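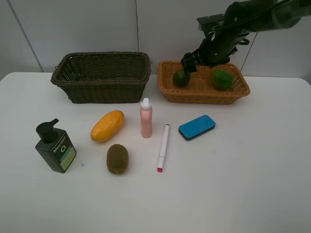

12th September

My contract says "order assembler," and for most of my working life I understood what this means. You take a basket, you read a list, you put the things in the basket, you push it down the line. In November it will be six years that I do this at Todeck. Since spring the work is different, and my sister keeps asking me on the phone if I am afraid for my job, so I will write down a longer answer than the one I give her.

We make mixed orders. This is the part of the warehouse where somebody wants fruit and also shampoo and also a pack of pens, usually for an office or a small hotel. The big orders of one product went to the conveyor years ago and I did not miss them. The mixed ones stayed with people, because a lime and a bottle do not want to be held in the same way. Now the arms learn this too. We have two stations from Trurka, and a third is promised, but it was promised also in June.

What changed first was my back. I say this before any complaint. Before, I walked the aisles with a cart and bent down to the low shelves the whole shift. Now I stand at a station or sit on the high stool, and I look. If the arm does a pick well, I do nothing. If it holds a fruit too hard, or if it goes to the wrong basket, I press pause, I correct it, and I choose a reason from a menu on the screen. The menu has 16 reasons. I use four of them. "Other" was removed, I think because we all liked it too much.

The looking is more tiring than I expected. When my hands were busy my head was free, and I could plan the dinner or think about the letter from the bank. Now the hands are free and the head must stay. After 60 minutes we change places, and Gordon Morin, our shift lead, had to fight for this rule. The first plan was two hours. I tried two hours once and at the end I was looking at the screen and seeing nothing – I could have watched it pack a shoe.

There is also the question of speed. In my best shift by hand I made 1,226 picks, and this number stayed on the board by the coffee machine for a long time with my name beside it. I was proud of it, more than I told people. Last week the second station made 1,206 while I was the one watching. Gordon wrote that one on the board too, and under "name" he left it empty. I don't know what I wanted him to write.

The younger colleagues are easier with all this. They talk to the arms, they call one of them Catov, from the old delivery company that had its stickers on our doors, and they are annoyed with it like with a brother. When I came here it was different: we talked with each other across the aisle, all day, about everything. The stations stand too far apart for this. I asked if they can be turned so that we face one another, and the answer was that the cables do not allow it. Maybe the new one can be placed better, we will see.

Jääskeläinen, the hotel group that takes most of our small baskets, sent people to visit in summer. They watched the arms for a long time and took videos. One of them asked me what I do, and I said I teach. It was a bit too big as an answer, but I have thought about it after and I keep it. When I correct a grip, the next fruits are handled a little softer. I know how a ripe mango feels before it gets a brown spot under the thumb, and this knowledge had no place on any form before.

About the pay: it is the same. The new task should be in a higher group, in my opinion and in the opinion of the others, and we have written this in a letter that all of the day shift signed. Gordon signed too. We are waiting for the reply.

So, am I afraid? Two people left our team this year and their places were not filled. They went by their own choice, one to study and one to a bakery, but before, there would have been a notice on the door the next morning. I see this, I am not blind. I also sleep better and my knees do not hurt on the stairs. My sister wants one word and I don't have it for her yet.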